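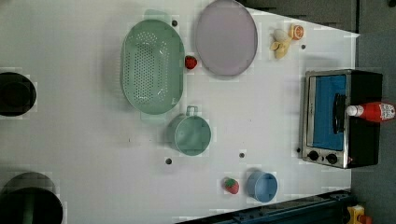
Nidel Support Desk

Section 4. Getting Your Wristbands and Play Money Ready

By now you should have the Vondstead base station plugged in and talking to your office computer (if it isn't, please go back to Section 3, because nothing below will work without it). This section takes you through loading the wristbands, setting the wages and prices in your children's town, and running a practice visit before you let any families in. Set aside a quiet morning for it if you can. It isn't hard work, but there are a few spots where it helps to have a cup of coffee next to you and the phone turned off.

A word about how the money works, for those of you who are new to it. Every child gets a wristband at the front gate. The wristband holds an opening balance in play money, and the child earns more by working at the activities — the fire station, the bank, the newsroom, whatever you have in your town — and spends it at the others. Each activity has a small reader at its door that we call a post. The post only does what the base station tells it to do, so nearly all of your setting up happens on the office computer.

4.1 Loading the wristbands

1. Open the Vondstead program and sign in with the manager password you chose in Section 2.

2. Click Wristbands, then Add a Box. Type in the number printed on the side of the carton. The program already knows which wristbands were packed in it, so you don't have to scan them one at a time.

3. Wait for the bar to fill. A full carton holds 3,000 wristbands and can take a good while on an older computer, so don't worry if it seems to be sitting there doing nothing.

4. Take any wristband out of the carton and hold it flat against the desk reader. The screen should say Ready, with a balance of zero.

5. Do the same with one from the bottom of the carton.

Note: If the screen says Unknown Band, you have most likely typed the number of a different carton. Choose Remove Box and start over from step 2. Removing a box does no harm to the wristbands in it.

Caution: Never load the same carton at two different centers. If you run more than one town and want to share wristbands between them, read Section 9 first. We have seen children arrive with another child's savings, and it takes a lot of explaining at the gate.

4.2 Setting wages and prices

6. Click Town, then Activities. You'll see a line for every post you registered in Section 3.

7. For each activity, choose Pays or Charges, and type in an amount in whole units. The program won't take cents, and the children don't miss them.

8. Type in the opening balance. Most centers like a child to be able to afford two paid activities before having to go to work, but this is your town and you know your families. Try it one way for a month and see how it feels.

9. Click Save and Send. Each post will chirp once when it has the new amounts.

10. Walk around and look at the little window on every post. The amount should match your list. Please do walk, even if the screen in the office shows all green. The office screen only tells you the message went out.

Note: Changes made while children are inside take effect at each child's next tap. If you need to change wages in the middle of a day, wait for a gap between sessions, or you will have two friends who did the same job and were paid differently, and they will notice.

Caution: Error 667 on a post means it has lost the base station and is saving taps in its own memory. You can keep the activity open for the rest of the session. Do not unplug the post until the error clears, or the taps it has saved will be gone. 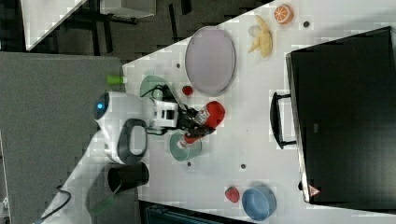 We got through step 10 without any trouble, but then our bank post kept paying the old wage after lunch even though its window showed the new one. We sent the amounts again, restarted the office computer, and in the end switched everything off and on. Is there something we should have done first? — Sadell, Apr 14, 2018

Our reply: Yes, and we're sorry it wasn't in the guide sooner. A bank post keeps its own list of wages so that it can pay out savings, and that list has to be refreshed by itself. Go to Town, then Bank, and click Refresh Wages. You only need to do this on a bank post, and only after a change. It now has its own step below. Thank you for writing!

11. If your town has a bank, click Town, then Bank, then Refresh Wages. Wait for the post to chirp 2 times.

4.3 The practice visit

12. Borrow a few children if you can (staff families are usually glad to come), and give each one a wristband at the front gate just as you would on a busy Saturday.

13. Let them go where they like. Ask one of them to try to spend more than they have. The post should buzz and show Not Enough, and the balance should stay where it was.

14. At the exit, tap each wristband and choose Keep or Close. Keep holds the savings for the next visit. Close sets the balance to zero and frees the wristband to be used again.

15. In the office, click Reports, then Today. Add up the wages and the opening balances, take away what was spent, and compare the result with the total shown at the bottom.

If the two don't match, print the report before you call us, and have it in front of you. The full list of report codes starts on page 162.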